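Small Boxes for Small Things

There is a drawer in every kitchen where batteries go to retire. Ours also held picture hooks, the key to a bike lock we no longer own, foreign coins, cough drops and a quantity of rubber bands that would have interested a museum. I cleaned it out in April, and these are the tips that survived the experience.

Empty the whole drawer first. Tip it onto a table you can spare for an evening. Do not sort in the drawer itself. You will move the tape to the left, move it back again, and call it a night.

Throw out what you can't name. I kept a small white plastic bracket for nine years on the grounds that it must belong to something. If it does, that something has been managing bravely without it.

Now buy boxes, and buy fewer than you want. I like the flat clear kind with a hinged lid and a clasp in front. I don't have to remember what I put in them, and the lid can't wander off to live with the other lids. Open one on the table and try it with something small before you commit. If you can't pick a coin or a candy out of the corner without a fight, the box is too deep for the job. 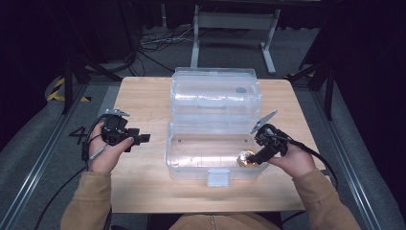 Gervásio Bragança writes that clear boxes are fine until you own a dozen of them, at which point you are looking at a dozen little messes instead of one big one. He puts a strip of masking tape on the front edge and writes on that, and he says the lid is the wrong place for a label because the lid is the part you can't see once they're stacked. I have gone around and moved all my labels. It took an evening and I resented every minute.

A few more things, in no order:

Coins and candy should not share a box. I know they're both round and shiny and about the same size. So does anyone reaching in there in the dark.

Batteries get a box to themselves, with tape over the ends of the nine-volts. Dead ones go in a jar by the door.

Wash a new box in warm soapy water and leave it open overnight. Mine smelled like a pool toy until I did. Skip the dishwasher unless the maker says it's safe – I now own one lid shaped like a potato chip.

Don't force a stiff clasp. Work it open and shut a few times with your thumb, gently, and check that nothing is caught along the rim. It is usually a rubber band.

Leave one box empty. It will be full by the weekend, and then at least you'll know where the new junk drawer is.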